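Bedroom and home desk check - Prado, second floor
Sat 25 January. Checked by Konrad Aebischer.

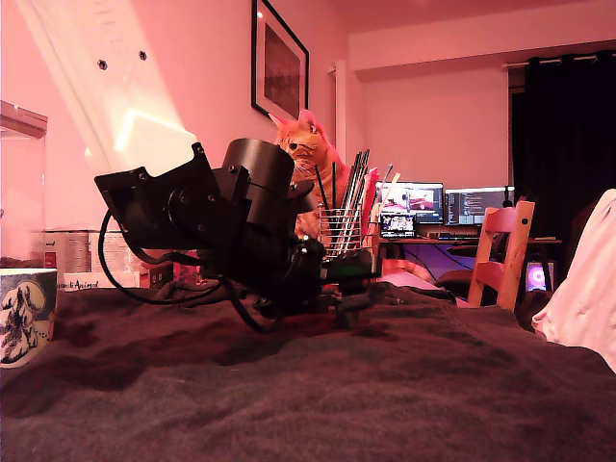

Beat Imhof wrote back the same evening that the brushes should have gone on the list years ago, and that he would sooner see them in a drawer than in any kind of pot if an animal sleeps in the room. I have put his point under section 2 and left the rest in the order of the sheet.

The sheet is the Grasomell one for rooms used for both sleeping and working. Marks are OK, ACTION or N/A. Comments are mine unless I say otherwise.

1. BED AND BEDDING

1.1 Blanket lies clear of heaters and lamps - OK
The heater is under the window and the bed stops well short of it.

1.2 No chargers or power packs left on the bed while charging - ACTION
Dark blankets hide small things, and a charger under a fold has nowhere to lose its heat. Charging to be done on the desk from now on. The phone charger has been moved already.

1.3 Loose cables off the bed overnight - ACTION
The cat sleeps there. Coil them and put them in the box.

1.4 Bed frame bolts tight - OK
One at the foot end took half a turn. Check again in August.

1.5 Mattress label present and readable - OK

2. SMALL AND POINTED THINGS

2.1 Pens, brushes and sticks stored where they can't be knocked over - ACTION
The silver mesh holder is full and the long ones stick up well above the rim, at the same height as the cat's head. It also gets top-heavy when it is this full. Thin it out and stand it at the back of a shelf. Beat would like a closed drawer and I have no objection, but the top drawer sticks (see 3.5), so the shelf will do until that is fixed.

2.2 Screws, pins and other small parts in a lidded tub - OK
Tub is a Piltedier with a screw lid. Good.

2.3 Scissors and blades put away - OK

2.4 Glue, thinners and paint closed and upright - N/A
Kept in the cellar at Mirnerden.

3. DESK AND SCREENS

3.1 Desk stands firm - OK
Wooden, no wobble when leaned on.

3.2 Screens stable and not near the edge - OK
Two in use. I pushed the right-hand one back a little all the same.

3.3 Extension lead not overloaded - OK
Lead is marked 3000 watts. The two screens, a lamp and a phone charger come nowhere near that. No fan heater to be plugged into it, and I have written this on a sticker next to the switch.

3.4 Extension leads not joined one to another - ACTION
There were two joined behind the desk. The second one is 3 metres and reaches the socket by itself, so the short one can go.

3.5 Drawers open and close freely - ACTION
Top drawer catches on the left. Try candle wax on the runner before taking anything apart.

3.6 Papers and folders clear of the backs of the screens - OK

3.7 Screens switched off at night - not checked
I was there in the day. Beat says they usually are.

4. THE CAT

Not on the Grasomell sheet, but I have added it for every home that has an animal.

4.1 Cables within reach free of tooth marks - OK
Looked at all of them with a torch. The one behind the bed has a scuff, which is from the bed leg.

4.2 Nothing thin and swallowable left out - ACTION
Two rubber bands on the floor and a bit of thread on the window sill. Picked up. Worth a look each week.

4.3 Warm spots safe to lie on - OK
The power supply under the desk gets fairly warm. It stands on a tile and has space round it.

4.4 Window catch holds when the window is tilted - ACTION
It holds, but the gap at the side is wide enough for a cat to try. A side guard is needed before the warm weather.

5. WAY OUT AND ALARM

5.1 Door opens fully - OK

5.2 Path from bed to door clear in the dark - OK

5.3 Smoke alarm tested - OK
Sounded at the first press. The battery is from August.

5.4 Torch within reach of the bed - ACTION
There is one, with flat batteries.

TO BE DONE

Drawer runner and holder: Beat.
Short extension lead out: Beat.
Batteries for the torch: Konrad, next visit.
Window guard: Konrad to ask for a price. Anything over 200 francs goes to the landlord first.

Next check in August - please have the bed pulled out from the wall beforehand, I couldn't get to the socket behind it.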